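Do Small Juice Bottles Tell You What You Want to Know?
A label reading project
Kaede Aoki and Yanling Yao
July 1, 2021

Why we picked this

Our first idea was to find out which small juice is the healthiest. We dropped it in the first week. Neither of us could say what "healthiest" would mean in a way we could measure, and the web pages that claim to rank juices mostly copy each other. So we switched to a smaller question: if a shopper picks up a small bottle and wants to know how much sugar is in it, how long does it take to find out, and do they get it right?

We also had a second question, which was Yanling's. Labels put big numbers on the front. Do people mistake those numbers for something they aren't?

What we did

We chose seven small bottles. Some had English labels and some had Chinese ones. We peeled nothing and covered nothing. The bottles were kept sealed the whole time, because once a bottle is opened people want to taste it and then they talk about the taste.

Fifty students took part. Each one was handed a bottle and asked to find the sugar or carbohydrate amount, then to tell us what the biggest number on the label meant. Kaede ran the timer. Yanling wrote down the answers word for word, including the rude ones. Anyone who gave up could say so, and we wrote down "gave up" with no time.

We planned to give every student all seven bottles. That would have been 350 tries. We ended with 426 rows in our spreadsheet, which should worry you, and it worried us. Part of the extra comes from the March practice round, which got saved in the same file. We took out the rows we could identify as practice. We don't fully trust the rest, so this report doesn't give average times. Our teacher suggested we could "clean" the file further, but we would have been guessing.

We typed everything into Listcombe, which sorts lists and finds duplicates. It found six duplicates. It did not find the ones where we had spelled the same student's name two ways.

What people said about the big numbers

This part we believe more, because the answers are in people's own words and don't depend on the timer.

Most students took any percentage on a juice label to mean "percent juice." A few said "percent of your vitamins." Hardly anyone said they didn't know, even students holding a bottle in a language they had just told us they couldn't read. We found that more interesting than the right or wrong answers. People fill in a meaning and move on.

The orange bottle was the one we argued over. It has a "98%" in a block of Chinese text, and a large "100" in another spot. Students treated these as the same sort of claim, and one asked how it could be 98 and 100 at once. Fair question. Printed on the same side of the label, the two numbers invite you to compare them, and there may be no reason to. We are not going to say what the 98% refers to in this report, since our only translation came from a phone app that gave us two different answers on two tries.

The picture did more work than the words did. The label has small round orange fruits on branches with thin green leaves. Some students said orange, some said tangerine, and one said sea buckthorn because her grandmother buys it. A drawing like that can look like several fruits, and it is much easier to see than the ingredients.
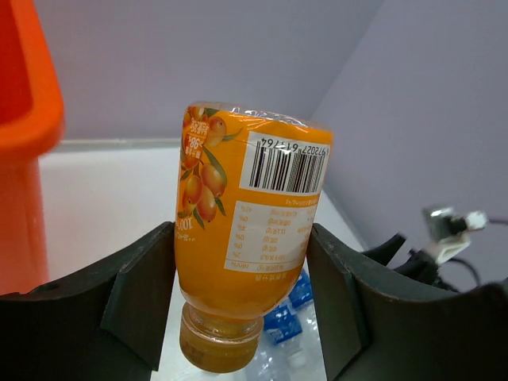 Figure 1. The orange bottle, upside down. The nutrition table is on the same side as the barcode.

The table on this bottle is neat enough, with thin lines between the rows, but the type is small. An entry of "11.8g" can be made out. If you don't know which row it belongs to, or what serving it is for, it isn't worth much. Three students read it out to us as the sugar amount with total confidence. They may have been right. They had no way of knowing -- and at that point neither did we.

What we would not claim

We would not say that labels are designed to confuse people. Kaede wanted that in the title and Yanling talked her out of it. We have no evidence about what the designers meant to do.

We would not say that fifty students from one school stand for shoppers. Nobody in our group was buying anything, and being timed makes you read differently.

If we did it again we would use fewer bottles, keep practice data in its own file, and get a person who reads Chinese to go through the labels before we started.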